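4. Working rules for soft goods

4.1 Where the rules came from

The general safety standards for collaborative arms served us well for everything that could hurt a person. On force limits, stop times and fencing we had little to add, and we simply followed them at both sites. What they left open was the cloth. A standard can tell you how hard an arm may press on a hand, but it has nothing to say on what counts as a finished grasp when the thing being grasped is a heap of folds, or on who decides that a try has failed. At the start of the Trenau project the Drullmont and Pruitt sites each had their own habits, and when we first laid the two sets of logs side by side in September they could not be compared at all. At Drullmont a grasp was "good" as soon as the fingers had closed on something. At Pruitt it was good only after the cloth had been lifted and set down again.

We think this gap is well worth closing, and we were delighted by how far a short set of plain rules could take us. The current set has 14 rules and fits on one printed page. It was written by the people who run the arms, and the wording has stayed close to how they talk. Rules 1 to 5 cover the bench and the person beside it and are given in the appendix. The ones below deal with the grasp itself.

4.2 The grasp rules

Rule 6, start state. Cloth is dropped onto the surface from an open hand and left as it falls. The operator does not tidy it, turn it over or pull a corner free. If a piece falls partly outside the work area, it is picked up and dropped again, and the redrop is logged. We had long talks on this one. Tidying is very tempting when you have watched an arm miss the same fold several times over, and it is also the quickest way to make a weak method look strong.

Rule 7, approach. The fingers come in open and stay open until the controller has committed to a grasp point. "Fishing" — closing and opening again on the way down in the hope of catching an edge — is logged as a separate attempt each time.

Rule 8, what counts as held. A grasp is called held when cloth lies between the pads and stays there through a lift. Cloth that hangs off the outside of a finger does not count, even if it travels with the arm. This caught us out more often than we like to admit. A loose flap can ride along on the back of a finger and look splendid from across the room.

Rule 9, contact with the surroundings. Cloth may touch the surface or a nearby wall of the work area while it is gripped. Bare finger tips may touch too, as long as the force reading stays under the site limit. We allow this on purpose. A ban on touching would rule out nearly every useful way of picking up thin material, since sliding a tip under a fold is often the only way in.

Rule 10, letting go. Release is a step of its own with its own log entry. The fingers open fully and the arm holds still before it retreats. Stray threads tend to catch as the arm pulls away, and a short hold makes that easy to spot.

Rule 11, labelling. Every attempt gets one of four labels: held, slipped, missed or stopped. "Partial" is not on the list. We had it in an early draft, and it swallowed almost everything.

Rule 12, who labels. The person who ran the arm does not label that session. At both sites the labeller works from the wrist view first and opens the overhead view only when the wrist view leaves the matter in doubt. The order matters a good deal. The overhead view shows where the cloth went, and once you know that, it is very hard to look at the pads with a fresh eye.

Rule 13, printed material. Cloth with print on it is used in at least one session in each block. Plain cloth is kinder to a vision system in some ways and harsher in others, and a method tuned on plain cloth alone may treat a strip of colour as an edge. For the same reason, labellers are told to go by folds and shadow, and to leave lettering out of it.

Rule 14, changes. Any change to the rules takes effect at the start of a block and never inside one.

4.3 Living with the rules

Training a new labeller takes one morning. They work through 20 stored attempts alone, then again beside someone who knows the rules well, and talk through each one where the two labels differ. Those talks turned out to be the best part of the whole exercise! Much of the wording in rules 8 and 10 comes straight from them. Brigitta Wyss rewrote rule 8 after one such morning, cutting it from a full paragraph to the two sentences we use now, and the arguments over it dropped away almost at once.

The data reported in Section 5 covers 1063 attempts, all labelled under the final wording. Earlier attempts were left out, even where the old labels could have been carried over without much trouble. The gripper control at both sites ran on the Wirnex software in its stock form, so that the rules were the only thing we were adjusting. The cost is mostly in time. Rule 6 slows the operator down, and rule 12 means that a session run late on a Friday is not labelled until the following week. We feel both are fair trades. What we gained is a shared language, and a record that someone at the other site can check without ringing us up first.

The two finger states named in rules 7 and 8 are set out in Figure 6. Labellers are asked to look at the space between the fingers before they look at anything else. 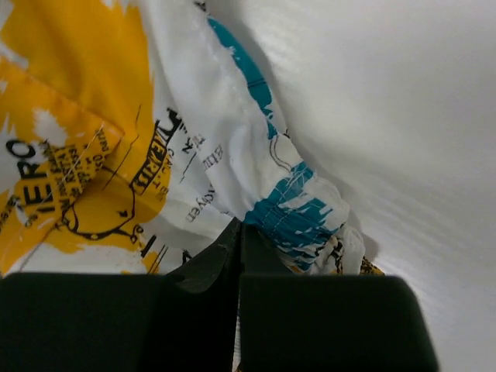
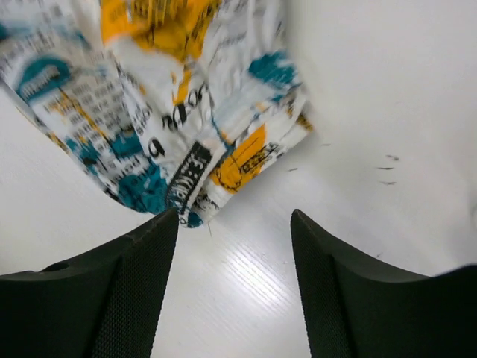 Figure 6. Wrist views with printed cloth. First view: cloth pinched at the pads, with more of it bunched above the grip. Second view: fingers wide apart, one tip right beside the lower corner of the cloth, nothing between them.

Hermine Lüthi, in written comments on a draft of this section, argued that rule 8 still asks too much of a single view. Her point was that "held" is a claim with a lift inside it, so a labeller should never be allowed to give it from a still, however plain the pinch may look. She would split the label in two, with "gripped" for cloth between the pads and "held" kept for the end of the lift, and she asked that the split be tried at Pruitt before the wording spreads any further. We agree with her on the first part and have drafted the change for the next block. On the order of sites we are still undecided, as the Drullmont arm has the slower lift and would give labellers more to look at.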